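Help Us Run the Open Day at Kaltuven: Paid Guides and Visitor Participants Wanted

Posted by the Outreach Office, Kaltuven Robotics Workshop, Pletitz 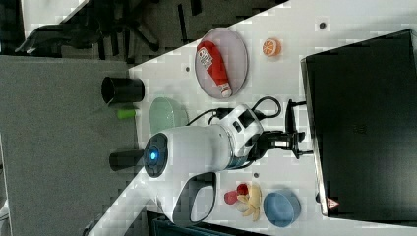 The tabletop arm with plate, bowls and toy fruit, as used in the table demonstration.

Every spring we open our doors to the neighborhood for one long, noisy, cheerful day, and every year we find we could have used a few more pairs of hands. Our next open day will be held in April, and we are starting early this time, partly to give everyone a fair chance to apply and partly to save ourselves the scramble we had last year, when the name badges were still being printed while families were coming up the stairs.

We are looking for two groups of people. The first is a team of 4 demonstration guides, who will be paid. The second is a larger group of local people who would like to come in beforehand and be our practice visitors. Please read through both sections before you write to us, as quite a few people last year applied for one and would have been much happier with the other.

About the open day

Kaltuven is a small workshop on the second floor of the old Camargo building, and most of what we do is teach robot arms to handle ordinary household objects. Picking up a bottle, moving a bowl, putting a piece of fruit on a plate - things most of us do without a thought before breakfast. Last April we had 1197 visitors through the door between ten in the morning and five in the afternoon. Many of them were children, a good number were grandparents, and more than one person told us on the way out that they had only come in to get out of the rain and had stayed two hours.

The table demonstration is the heart of the day. Visitors gather on three sides of a white table, the guide explains what the arm is going to try, and then everybody watches it try. Sometimes it drops the strawberry. We are quite happy for people to see that, and our best guides have always been the ones who could keep talking kindly and sensibly while an arm made its fourth attempt at a toy banana. There is also a short talk in the side room every hour, a corner where visitors can move a gripper with a hand controller, and a table of worn-out parts that people are welcome to pick up and turn over.

Demonstration guides (paid)

What you would be doing

You would look after one station for the day, in turns with another guide, so that each of you gets proper breaks and a real lunch. You would welcome groups, explain the demonstration in your own words, answer questions as well as you can, and pass the harder ones along to the engineers. Between groups you would put the objects back in their starting places and check that the floor around the table is clear. You would not be operating the arm yourself. An engineer is at every station for the whole day and runs the equipment, including the stop button.

Before the day there are three training evenings, each two hours long, at the workshop. The first is a general tour and safety talk. The second is spent at the stations with the engineers, trying out explanations and asking all the questions you like. The third is a full rehearsal with practice visitors, which is always a bit chaotic and, in my opinion, the most fun of the lot.

Who we would like to hear from

You do not need a technical background. In past years we have had a retired bus driver, two nursing students, a baker and a high school music teacher, and they were all a pleasure to work with. We do need people who are comfortable speaking to a group of up to 15, who have patience with small children and with adults who have read one alarming article, and who can stand for a fair part of the day (we have tall stools at each station, so please do apply if standing is difficult and tell us what would help).

Guides should be 18 or older. A second language is very welcome. We had visitors last year who would have loved to hear the demonstration in Spanish or Ukrainian, and we could only manage it for the Ukrainian speakers when Kyrylo was free.

Pay and practical matters

Guides receive a flat fee of $900, which covers the three training evenings, the open day itself and a short get-together the week after to talk over how it all went. The fee is paid in one installment after that last meeting. We also provide lunch, snacks, a T-shirt that you may keep and a bus pass for each day you come in. If you are receiving any kind of benefit and are unsure how a one-time fee might affect it, please check before accepting, and let us know if you need a letter from us.

Practice visitors (unpaid, with a thank-you)

A demonstration that makes perfect sense to the people who built it can be completely baffling to everyone else, and we have learned this the hard way more than once. So for the rehearsal evening, and for two shorter sessions earlier in the spring, we would love to have local people come in, stand around the table and react as they naturally would. Tell us you can't see. Tell us the talk is too long. Ask why it is taking so long to reach for a bottle.

Each session lasts about 90 minutes. You may come to one or to all of them. Children aged seven and up are welcome with an adult, and we would particularly like a few families, as well as people who use wheelchairs or walkers. Last year our table was arranged in a way that left seated visitors looking at the backs of other people's coats, and we want to get that right.

At the end of each session we ask you to fill in a single page of comments, or to tell one of us your thoughts and we will write them down. We do not film the practice sessions and we do not keep your name with your comments. As a thank-you there is a hot supper for everyone, and each household gets early entry on the open day, an hour before the doors open to the public.

Getting here

The Camargo building is a ten-minute walk from the Pletitz bus station. There is an elevator at the rear entrance, which is also where the bicycle racks are. Parking is limited on weekdays but easy enough in the evening. Please ring the bell marked Kaltuven and wait a moment, as the workshop is at the far end of the hallway and it takes us a little while to get to the door.

How to apply

For the guide positions, send us a letter or an email of one page at most, telling us a little about yourself and about a time you explained something to someone who was new to it. It can be anything at all. One of last year's guides wrote about teaching her uncle to fold dumplings, and we still talk about that letter. Please add the name of one person we may call. We do not need a résumé, though you are free to include one.

For the practice sessions, just send your name, the number of people in your group, the ages of any children and anything we should know about seating, hearing, sight or food.

Write to Ankit Dubey in the Outreach Office, or telephone the workshop and ask for extension 2713. Ankit is in most mornings and is glad to talk things over if you are not sure which group would suit you. Questions about the demonstrations themselves can go to Kyrylo Boiko, who runs the table station and will happily answer at length.

Guide applications close at the end of January. We will meet with applicants in the first half of February, usually for half an hour and always with coffee, and we aim to give everyone an answer within a week of that conversation. Practice visitors can sign up at any time until the sessions are full - last year that was sooner than we expected, so an early note is a good idea.

Our thanks to Prekon, the print shop downstairs, which is again giving us the posters and the visitor maps, and has promised us the badges a full week ahead.

Notice posted Nov 10, 2018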